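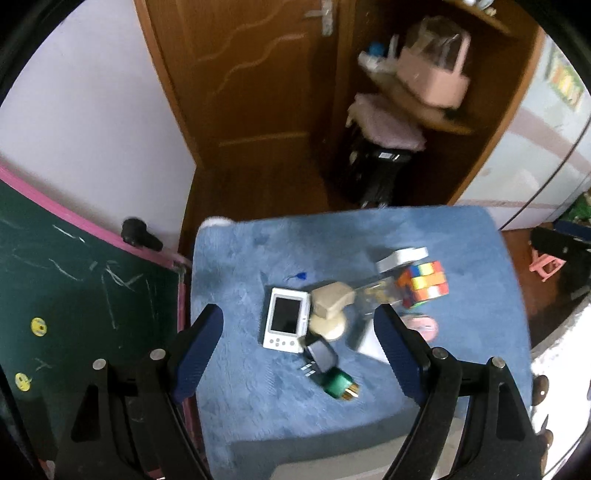
Section 2. Sorting and Putting Away Small Items

Before you start

This section of the Dernuvik Home Storage Guide covers small loose items: puzzle cubes, game pieces, door and drawer fittings, cards, tags and handheld electronics. Large toys and bedding are covered in Section 3.

You will need a padded surface, one shallow tray with a raised rim, one clear box for the smallest pieces, and a supply of paper labels. The Dernuvik starter pack includes 12 labels. Any plain paper cut to size works as well.

2.1 Preparing the surface

1. Choose a stool top or low table that you can reach from all sides.

2. Cover it with a thick cloth. A quilted or plush cloth keeps round items from rolling and protects screens and clear plastic from scratches.

3. Smooth the cloth from the center outward. Let it hang over the edge by the same amount on each side.

4. Check the floor next to the surface for anything that has already dropped. Pick it up now and set it on the cloth.

Caution: Do not load the surface with more than 400 ounces. Cushioned tops can tip if the weight is all on one side.

2.2 Setting out the items

1. Empty one drawer, basket or bag at a time onto the cloth.

2. Spread the items so that none are stacked. Leave a hand's width between groups where you can.

3. Place anything with a screen face up.

4. Stand heavy fittings on their widest side. A knob with a round base plate sits best with the plate down.

5. Put loose tags and cards to one side. Do not throw them out until you have matched them to an item.

Note: Keep connectors with exposed pins away from metal parts. If you have the cap, put it back on before you go further.

2.3 Boxing the smallest pieces 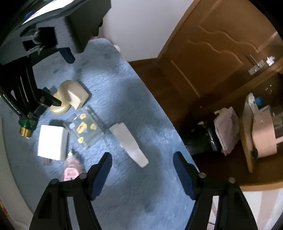 Photo: Masanobu Okabe

A clear acrylic box is the best choice for flat pieces such as yellow and lilac shapes, which are easy to lose in the folds of a textured cloth. You can see what is inside without opening it.

1. Place the box on the cloth and keep it flat while you fill it.

2. Pick up the pieces by color or by shape, whichever is quicker.

3. Fill the box no more than halfway. Pieces should lie loose — a packed box is hard to search.

4. Run your palm over the cloth to find anything you missed. Raised patterns hide small ovals very well.

5. Write the contents on a label and attach it to the side of the box. Labels on top cannot be read once boxes are stacked.

Caution: Small pieces are a choking hazard. Do not leave an open box within reach of children under three.

Note: If you own the older Citmont box, the lid is a tight fit. Press down on two opposite corners at once.

2.4 Moving items to the tray

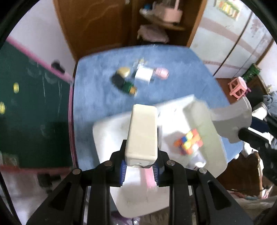

Mitsuko Kikuchi

1. Set the white tray beside the covered table, close enough that you do not have to carry items across the room.

2. Move blocks and cubes first. Hold long blocks upright by the sides and lower them slowly.

3. Place puzzle cubes flat, away from the rim.

4. Move cylinders and tins last. Lay them on their sides with the lids facing the same way.

5. Leave packets on the cloth until the tray is full, then lay them over the other items.

Note: Items that belong in a basket on a shelf can go there directly. They do not need to pass through the tray.

2.5 Finishing

1. Lift the cloth by its corners and shake it over the empty tray or a bare floor.

2. Return the tray to its shelf with the labels facing out.

3. Record the tray number on the list at the back of this guide. The list has room for 59 entries.

If a tray or box arrived cracked, see Section 6, Replacement Parts.

Revised September 2023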